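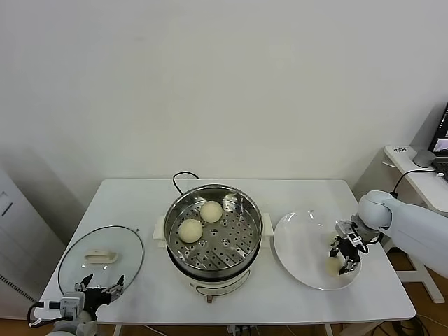

About Skerkix

Hello, and thank you for wandering over to this page. Most people come to us for a kicksled or a set of wheels for one, and then a good few of them write and ask who on earth we are, so we thought it was high time we set it all down properly.

Skerkix is a small company in Clillbridge that builds, hires out and mends kicksleds. If you have never met one, a kicksled is a sort of upright chair on two long, springy runners. You stand on one runner, hold the handlebar behind the seat and push along with your free foot, rather as you would on a child's scooter. The seat is for your shopping, your grandmother, your small son, or a patient dog. On packed snow or a frozen lake it goes along with hardly any effort at all and makes a lovely hissing sound, and when the snow goes (which in our part of the world it does, and usually on the morning you had planned to go out) you can fit wheels to ours and carry on down the lane.

How it began

The first sled belonged to Ulla Haugland's family. Ulla grew up with kicksleds leaning against every porch in the village, and when she moved to Clillbridge she brought one with her on the roof of the car, mostly because she couldn't bear to leave it behind. It hung in her hallway for four years with coats on it. Then we had a proper winter, the buses stopped, and Ulla went up and down the hill road on her sled fetching milk and prescriptions for half the street. People came out on their doorsteps to watch. By the end of that week she had been asked by eight different households where they could get one, and the answer at the time was that they couldn't, unless they were happy to have it sent a very long way in a very large box.

Agnes Nordin lived two doors down and had spent most of her working life repairing bicycles. She looked the old sled over, decided that she could make one, and then found that making one was a good deal harder than she had supposed. The runners have to bend a little as you steer, you see, and then come straight back again. Too soft and the sled wanders about like a shopping trolley. Too stiff and you can't turn it at all without picking up the front end. Her first pair went straight on at a bend and into a hedge, with Agnes attached. The hedge has grown back nicely.

The sled we now call the Skjelbred came out of that long spring and summer of trying things. It has been altered a great many times since then, usually in small ways that only Agnes notices, but the shape is still very much the one she drew on the back of a seed catalogue, and if you put a new one next to an old one you would know at once that they were related.

What we make

The Skjelbred is our main sled and comes in one adult size, with a handlebar that goes up and down to suit your height. The frame folds flat against the runners once you have undone the catch under the seat, and folded up it will go in the boot of most family cars if you put the back seats down. We have customers who keep one behind a sofa.

There is a smaller one for children, which doesn't fold (children, we found, are very fond of folding things while sitting on them). It has a slightly shorter handlebar than you might expect, and that is on purpose, so please do ring us before you order if you are unsure about the height. We would much sooner have a chat on the telephone than have a disappointed child.

Then there are the wheels. We make a set of wheels that clips under the runners for summer use, with a simple foot brake at the back. They are meant for lanes, promenades, towpaths and other reasonably smooth places. They are not meant for stony tracks or for very steep hills, and we do ask everyone to wear a helmet when they are using them, because tarmac is a great deal less forgiving than snow.

We also sell spare seats, slats, handgrips, catches, and a canvas bag which hangs from the handlebar and is the one thing in the shop that was designed entirely by a customer. She sent us a drawing and a rather stern letter, and she was quite right.

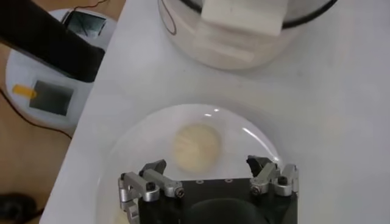

A clear glass bowl on the white table

Hiring and learning

You don't need to buy anything to have a go. Through the winter we run a hire hut at Skesoswood, where the forest road is kept rolled for skiers and sledders whenever there is enough snow to roll. The loop goes out past the old sawmill, around the top of the lake and back through the beeches, and there is hardly a hill in it until the last bit, when there is one rather good one. Go down it sitting up straight with both hands on the bar and you will be absolutely fine.

Oana Filip looks after the hut, and she is the person you will probably meet first if you come to see us. Oana gives a short lesson to anyone who would like one, and it is included in the hire. She will show you how to change feet without wobbling, how to steer by twisting the bar, and how to stop with your heels, which is the part that everybody wants to skip and really ought not to. Do bring boots with a decent grip and a pair of gloves you can still bend your fingers in. If you forget your gloves there is a box of odd ones by the door, and you may borrow from it and look as peculiar as you please.

The hut generally opens in December, if the weather is kind, and stays open until the loop gets too thin to be fun. In the warmer months we bring the wheeled sleds out to the towpath in Clillbridge instead, most afternoons from two o'clock. Groups are very welcome but it helps us enormously if you can let us know beforehand.

The people here

Agnes still builds. She bends every pair of runners herself and isn't in any hurry to hand that over, although she has finally let somebody else do the painting. That somebody is Jasmina Nikolaidis, who came to us from boatbuilding and has much better handwriting than the rest of us, so she also does the little numbers under each seat. The colours have become rather more interesting since Jasmina arrived. If you would like one that isn't on the list then do ask her, and she will tell you truthfully whether she thinks you will still like it in three winters' time.

Busisiwe Mofokeng runs the office, answers most of your letters and knows where everything is. She had never stood on snow before she joined us and she is now, to the slight annoyance of one or two people, the quickest round the Skesoswood loop. It was Busisiwe who persuaded us to start the repair service, having noticed how many people were writing in to ask for one screw.

Ulla is meant to be retired. She comes in on most days anyway, has a look at what we are up to, and takes the old family sled out at first light when the snow is good. It is still perfectly sound, apart from one seat slat, and it is the sled we measure all the others against.

Mending

We will mend any sled that we have made, however old it is, and quite a lot of sleds that we haven't. Send us a letter or an email with a few words on what has gone wrong and we will tell you what we think it will cost before you go to the trouble of bringing it over. Most of what we see is worn grips, tired catches and runners that have been left standing in a damp garage all summer, and all of that can be put right. If you do only one thing for your sled, wipe the runners down and hang it up when the season ends — on a nail, on a hook, over a beam, wherever you've got the room.

The longest run that anybody has told us about on a Skjelbred was 29 miles, across two frozen lakes and the road between them, with a flask and a very large fruit cake strapped to the seat. We should love to hear about yours, long or short.

Coming to see us

The workshop is at the bottom of the hill road in Clillbridge, just past the bridge on the left as you come down, with a blue door. You are welcome to call in and try a sled in the yard, and there is usually the kettle on by four o'clock. Parking is a bit tight, so if you are coming with a trailer please leave it at the top and walk down. Ring the bell twice, as the bending machine is noisy and we don't always hear the first one.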